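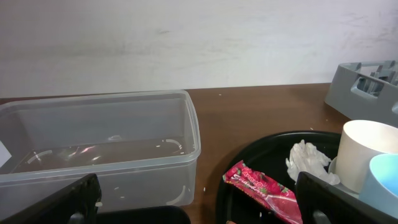 October, 7:40 a.m. Finish adhesion, tabletop samples for Niltunwood. Second coat of Rimia oil went on last night at 14 °C, below the data sheet minimum. Still tacky at the end grain. Face grain passes the rag test.

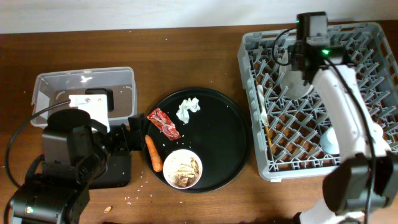 Stojan Obradović wants the cure extended to 151 hours before any tape pull. Agreed. Boards moved to the upper rack, stickers between them.

- Board A: sanded to 220, coat even
- Board B: sanded to 180, 2 dull patches near the knot

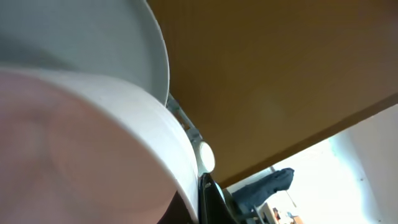

Patches on B are probably glue squeeze-out from the lamination. Scraped one back to bare wood and re-oiled. Left the other as a control.

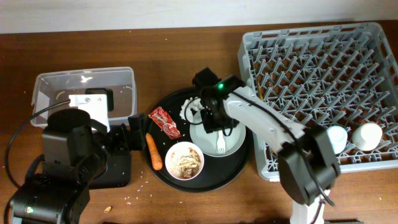

Faraji Makokha checked the moisture meter against the Nollasetti block and it reads almost 2 points high. Correct all readings in this book from the first coat onward. Tape pull on A first, then B. Order more 220 discs.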